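Night Guards: Your Questions, My Answers

Posted 2018-09-11 by the dentist at Lachance Dental

Print this page | E-mail this page

I get asked the same things about night guards pretty much every day, so I finally sat down and typed up my answers (with coffee, after hours).

Do I really need one?
Maybe! If you wake up with a sore jaw or your partner hears you grinding, come in and let me look. I can usually spot flat, shiny wear on the back teeth.

Can't I just buy one at the drugstore?
You can, and for a couple of weeks it's fine. They're bulky, though, and I see a lot of them chewed through. Ours are made from a scan of your teeth by the Amedlow lab, and they're ready in 7 days.

What does it cost?
$616, which includes 2 fitting visits. Some plans cover part of it – call us with your member number and we'll check before you commit to anything.

How do I clean it?
Cool water, a soft brush and a drop of dish soap. Please no hot water, it warps the plastic. I had three warped ones come back in August alone!

My teenager grinds. Same thing?
Under 17 I usually wait, because the jaw is still growing and the guard stops fitting so fast.

Will it feel weird?
For the first week, yes. You'll drool a bit. Stick with it.

We use cookies to improve your visit. OK | Sign up for our newsletter 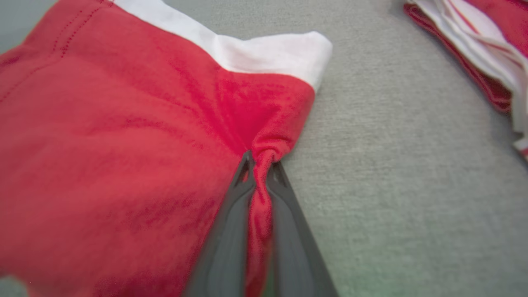
Oh, and bring the guard along to your regular cleanings, in its case. I like to check it for cracks while you're in the chair.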